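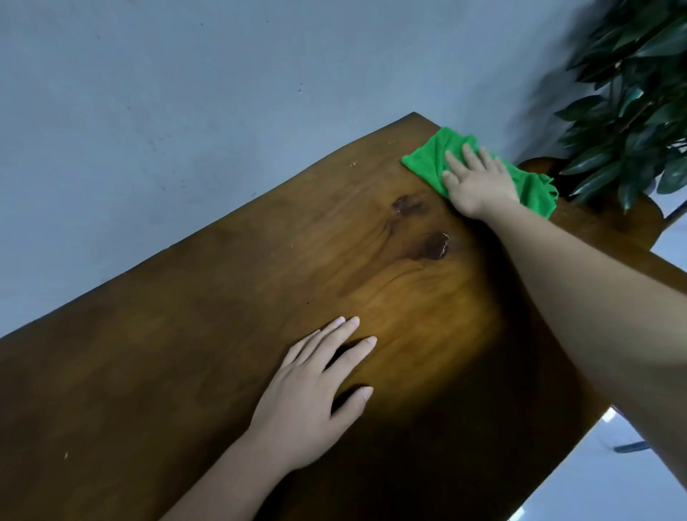 Carnet Lai – relevés quotidiens de météo et de promenade

Fiche du jeu de données, version 2
Dernière mise à jour : 16 avril 2024
Tenue par Lina Saab

Contenu

Le dossier rassemble les notes de mon journal de promenade autour de l'étang de Cleremus : une ligne par sortie, avec le temps qu'il faisait, le chemin suivi et les oiseaux rencontrés. Les sorties manquées (pluie battante, rhume, visites de famille) n'ont pas de ligne. Le fichier principal compte 1 000 lignes. Les entrées les plus anciennes viennent de cahiers recopiés à la main, les autres ont été saisies le soir même dans Hotia.

Fichiers

sorties.csv : le journal proprement dit
oiseaux.csv : liste des 54 espèces notées, nom français et nom latin
chemins.csv : les 18 parcours, avec leur longueur en kilomètres
cahiers.txt : remarques des cahiers qui n'entraient dans aucune colonne

Colonnes de sorties.csv

jour : année, mois, jour
temp_matin : température à l'ombre, côté cour, en degrés Celsius
vent : nul, faible, moyen ou fort, au jugé
ciel : texte libre, souvent un seul mot
chemin : code renvoyant à chemins.csv
especes : codes séparés par un point-virgule
note : texte libre, parfois vide

Points à connaître

Le thermomètre a changé de mur en décembre. Il est maintenant plus près de la porte et lit sans doute un peu haut quand la cuisine est chauffée. Je n'ai pas corrigé les valeurs.

Le chemin de Festside a été fermé pendant les travaux du pont. Les lignes de cette période portent le code du détour, FB, même quand je n'ai fait que la première moitié.

Les petits oiseaux bruns vus de loin sont notés « indet ». Les mouettes aussi, le plus souvent. Une absence dans la colonne especes ne veut pas dire que l'oiseau n'était pas là – certains soirs je n'ai noté que ce qui sortait de l'ordinaire.

Encodage UTF-8, séparateur virgule, point décimal. Les cases vides sont de vraies cases vides, sans « NA ».

Utilisation

Réutilisation libre en citant le carnet. Pour une erreur de recopie, m'indiquer le jour et la colonne.

Reste à faire

Relire les notes du deuxième cahier
Ajouter l'heure de départ quand elle figure dans la marge
Fusionner les codes HR et HRB (même haie, deux noms)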